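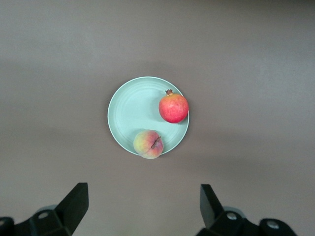 # Plasero fruit-on-plate set

Wrist-camera recordings of a two-finger gripper moving fruit on and off a plate. We collected the set to test one question: does a grasp policy do better when it is trained to predict where the fruit's support ends, as well as where the fruit is?

Maintainers: Amândio Paiva, Kyung-tae Gil
Version: January 29, 2018

## Contents

| Split | Episodes |
|---|---|
| train | 400 |
| val | 11 |
| test | 171 |
| total | 582 |

The val split is small on purpose. We only used it to catch broken training runs, and no settings were tuned on it.

Each episode folder has:

- `wrist/` – color frames from the wrist camera
- `joints.csv` – arm joint angles and gripper opening
- `support.json` – hand-drawn outline of the plate, plus a flag for each fruit (`inside`, `on_rim`, `over_rim`)
- `outcome.txt` – `lift`, `slip`, `roll` or `abort`

Frames and joint rows share a clock. If a frame was dropped, its row is kept and the frame column is blank.

## Setup

The arm is a Joleck with the stock parallel gripper and flat black fingertips. The fingertips are in view at the bottom of the wrist image, and we did not mask them. An early version of the loader cropped them out, and the policy then closed too soon on larger fruit. Please leave them in if you want to compare with our numbers.

The table is plain brown and the lighting is diffuse. Typical layouts put two fruits on a shallow plate with open space between them, such as a pomegranate against the rim on one side and a peach partly past the rim on the other. A fruit that sticks out past the rim is labeled `over_rim` even when most of it is on the plate.

## Method

The baseline (`seo-base`) takes one wrist frame and gives a grasp point, an angle and an opening width. The second model (`seo-support`) is the same network with one more output head, trained on the plate outline. The extra head is dropped at run time, so both models run at the same speed.

Both were trained for 300 epochs on the train split with the same seed and the same augmentation. Hue shifts are off. With them on, the peach labels got noisy – the blush side and the green side were treated as two objects.

## Results

The support head helped on `over_rim` fruit and made no clear difference on `inside` fruit. Most of the gain came from fewer `roll` outcomes. On `on_rim` fruit the two models traded places depending on the seed, and we would not read anything into it.

Peaches with a stem were harder than we expected for both models. The grasp point drifts toward the stem when it stands out against the skin. Pomegranate crowns cause the same drift, but to a lesser degree.

## Known problems

- Plate outlines were drawn on the first frame only. If the plate slides during a grasp, the outline is wrong from then on.
- `abort` covers both operator stops and joint limit stops. The log that would separate them was not kept.
- Recordings made at Dostholm use a slightly lower camera mount. They are marked `site: D` in the index.
- Pale plates sometimes wash out near the rim highlight, and outlines there can be off by a few pixels.

## Planned

A March update will redraw the outlines for episodes where the plate moved. Episode numbers will stay the same. Send label fixes to Kyung-tae Gil with the episode number and frame number in the subject line.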